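How I Keep Our Everyday Cups on a Mug Tree

I put off buying a mug tree for years. I figured they were for people with matching stoneware and a window seat, and my cups are plastic. But our cup shelf had turned into a leaning tower situation, and every time I pulled one from the bottom of a stack it stuck to the one above it (you know that squeaky suction thing?). So I asked my friend Celeste Salinas what she does, and she said she hangs everything. Fine. I'm a hanger now too.

The setup costs very little. You need a wooden mug tree, a few cups with handles, and a flat spot on the counter or table. I like a plain wooden tree with a round base, nothing painted, and light blue cups look so pretty against pale wood!

Start with the tree empty and decide where it's going to live. Mine went through three spots before I settled down. Next to the sink was too splashy, and beside the toaster it collected crumbs. Give it more elbow room than you think it needs, because the cups will stick out past the base once they're hanging. If you use a cloth on the table, smooth it out under the base first and then give the pole a little nudge with one finger. If it rocks, slide it over and try again.

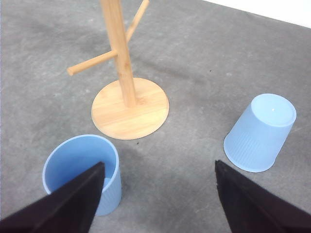

Now wash and dry your cups all the way. I mean really dry, including up under the handle, where water likes to hide. A damp cup on a wooden peg will leave a mark sooner or later, and I have the ring on my first tree to prove it. Ribbed cups need an extra wipe around the outside.

For the hanging part, hold the pole steady with one hand and bring the cup in with the other. Slip the handle over the tip of the peg and let it slide down toward the pole until it stops by itself. Don't shove it. Pegs usually angle up a bit, so the weight of the cup does the work for you.

I load the low pegs first, then go up, switching sides as I go. With light plastic cups you can get away with almost anything, but if you ever trade up to heavy mugs you'll be glad you have the habit. My neighbor Brenda Lagos loaded all her big soup mugs on one side and the whole thing went over into the butter dish.
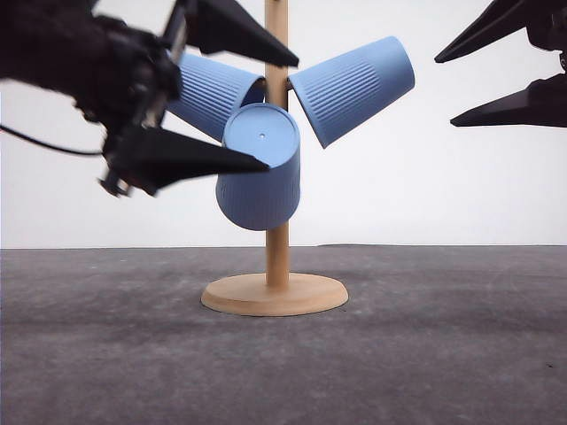
Once the cups are up, turn the base slowly and look for any that are touching. Two cups knocking together will rattle whenever someone shuts a drawer — mine did it all through July before I caught on. Usually you can just twist one so its opening faces a little more outward, or move it to another peg if you have one free.

For cleaning, take the cups off every couple of weeks and wipe the wood with a barely damp cloth, then a dry one. Don't soak it and please don't run it through the dishwasher. If the pegs feel rough, rub them lightly with very fine sandpaper and wipe the dust off before the cups go back on.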